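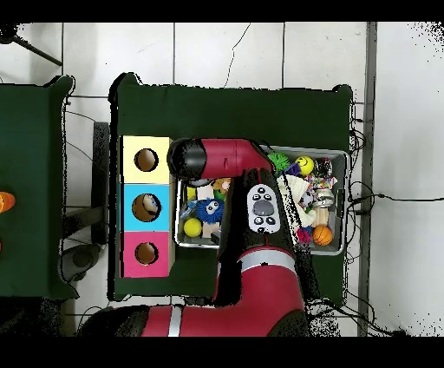 Is the Grastell picking kit worth it for a toy library?

Posted by Jiahui Lu

Hi everyone! I help run a small toy library, and after every return day we have bins of mixed toys to sort (balls, blocks, plush, you name it). Grastell rents a sorting kit for $257 a month, arm and software together, and I keep going back and forth on it. Has anyone here lived with one for a while? I'm mostly worried about the soft things, and about how long it takes to set up.

Ohemaa Alhassan

We've had ours since January and I've grown fond of it, so take this with a grain of salt! Tennis balls and wooden blocks were fine from the first afternoon. Plush took us longer, and anything floppy still gets dropped now and then. Setup was around 5 hours with the phone support, who were very patient with me. Do ask for the wider fingers, they're $100 extra and I wish I'd ordered them right away. Oh, and don't fill your bins to the top, it does so much better when the toys have a little room.

Jillon266

we tried the Skorkovmont one instead, cheaper but slow. get a demo with your own toys before you sign anything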